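Tsehay Degefa has a rule about the word "efficient." You can say it on her floor, but you have to say it while carrying something.

She runs the returns and resale side at Hurden, a company that takes back the things people bought and regretted, and puts them back on shelves. Until last December her team did all of it by hand. Now part of the sorting is going over to a system called Moges, and her people are teaching it how. I asked her how that conversation went.

"Quiet," she said. "Then Ibsa asked if the robot would be coming to the holiday lunch."
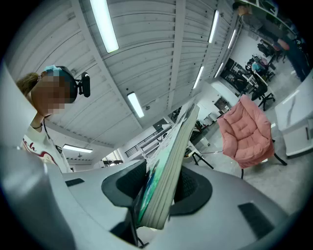

The teaching has turned out to be a job of its own, with a rota and sore shoulders. A sorter spends four hours of the shift doing what she has always done, except that now every grab and release is recorded for Moges to learn from. One item may be done over and over before the next comes out. A thick paperback, held up on a slant between the gripper's two dark cups, gets the kind of attention its author probably dreamed of. Mekdes Tesfamariam, 11 years in returns, told me she used to do 300 items a day. "On teaching days I do one sock, but I do it beautifully."

She was wary at first. The company had told everyone that no jobs would go, in an email with a great many exclamation points. "I've been promised things in fonts before," she said. What changed her mind, partly, was the pay bump for teaching shifts. What hasn't changed is her back, which she says was supposed to be the whole point.

Ibsa Woldegiorgis is less patient. He is the lead on the evening side and he thinks management has fallen for the easy half of the work. "Picking it up is nothing. My nephew can pick it up. You have to look at a coat and know somebody wore it to one wedding and sent it back." So far Moges does not know about weddings. Items it isn't sure of go into a queue named Kodex, and Kodex is emptied by people, mainly Ibsa.

I put this to Degefa, who didn't argue. The dull stuff is going, she said, and the awkward stuff is piling up on fewer desks. Her sorters used to get a rest in the form of ten identical mugs. The mugs go to the machine now. "So every item you touch is a problem. That's tiring in a different place." She pointed to her forehead, then, after some thought, to her neck.

She has asked for shorter stints on the Kodex queue. She has also asked for a proper job title for the people who teach, having turned down the one suggested to her, "motion contributor," on the grounds that it sounded like a medical complaint.

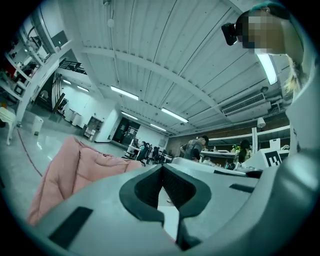
Do the sorters get any say in what the machine takes over next?

"More than they did in the spring," Degefa said. The list used to arrive finished from upstairs. Now the draft comes down first, and the team can move things on it. They have kept shoes. Mekdes likes shoes.

Belts they gave away without a vote.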